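Vurnico: residence permit wait times, version 2

Hi! I keep this little dataset of how long people waited for a decision on a residence permit renewal, and this page is the readme for it. I started it in November after my own renewal dragged on (13 weeks, if you're curious) and I got tired of scrolling through forum threads to find out whether that was normal.

What's in it

One CSV file, 500 rows, one row per application. There are 9 columns: permit type, office, month filed, month decided, weeks waited, whether extra documents were requested, whether an interview was held, outcome, and a notes field that I've cleaned of names and case numbers as well as I can.

Where it comes from

People typed their own dates into a form I posted on the Netudix board. I haven't checked any of it against official records, so please don't quote it to your lawyer! Folks with long waits are much more likely to fill in a form like mine, and family permits are badly underrepresented.

Known problems

Weeks waited is counted from the filing date, but a few people clearly used the date of their biometrics appointment. I flagged the ones I caught in the notes.
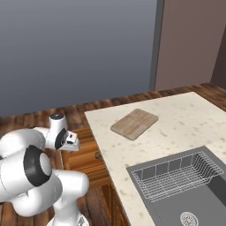

Teodor Lazăr wrote that withdrawn applications shouldn't be lumped in with refusals, and that his own was withdrawn only because he changed employers and had to file again. Fair point, so outcome has a separate "withdrawn" value as of this version.

Using it

Take it, share it, chart it, just link back to this page. Corrections go to the thread on the board, and I merge them when I get a free evening.

Last updated May 10, 2023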